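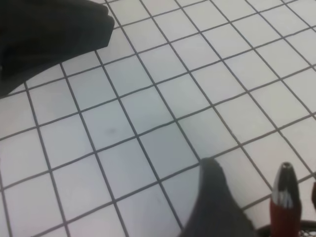
The Gronex Club Gripper is the kit I wish we'd had when I started the robotics club at Toltwood. It's a two-finger gripper that bolts onto most small classroom arms, and it comes with a wrist camera already wired in, so your students see what the fingers see. I'm a big believer in that! Kids drive so much better when they can judge the gap between the two black fingers for themselves, with the grid of the white tile running behind it and the next thing to grab (something red with a shiny silver cone top, say) waiting off in the corner.

What's in the box

Gripper body with two fingers
Wrist camera and cable
Mounting plate and screws
One spare pair of finger covers
Printed club guide with 14 activities

Price: $364 per kit
Camera cable length: 300 mm
Rated for 1000 open-and-close cycles between cover changes

I wrote the club guide with Ryszard Tokarz, who coaches the team at Graverholm and is a lot stricter about wiring than I am. We start with plain open and close, then move on to reaching, lining up and letting go gently — that last one takes longer than anybody expects. By activity nine your group should be ready for the Tamayo Challenge, our little tabletop contest held every July. You don't have to enter to use the guide, though plenty of clubs end up wanting to.
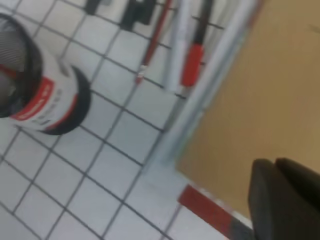
Photo: Gronex Club Gripper wrist camera

Setting up a practice area doesn't take much. Use a surface with a grid on it if you can, and put out a mix of shapes. Long thin rods are great for teaching kids to come in from the side, and a round container gives them a rim to steer clear of. Drive slowly at first! The camera view gets blurry when the arm is swinging, and I tell my students to stop, look, and then move again.
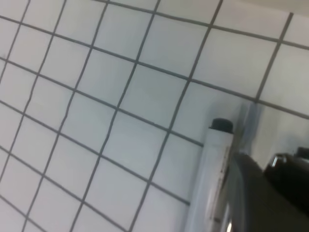 Markers are my favorite first object, and activity four is all about them. Everybody's club has a drawer full, they're cheap, and they roll just enough to keep things interesting. Have the driver bring one finger up close alongside the barrel, like the black one next to this white marker with the dark cap, and then check the angle before closing. The whole team can huddle over the screen and argue about it, which in my club they do — loudly.

Finger covers wear out with use and are sold in pairs. To change them, power down the arm, open the fingers all the way and slide the old covers off from the tip. Please don't glue the new ones on. I've had to scrape off enough glue for one lifetime.

Will it fit your arm? Check the bolt pattern on the mounting plate drawing first, and if you're still not sure, send me the model name of your arm and I'll look it up. Clubs ordering more than one kit can ask for a shared invoice.

Page updated January 28, 2024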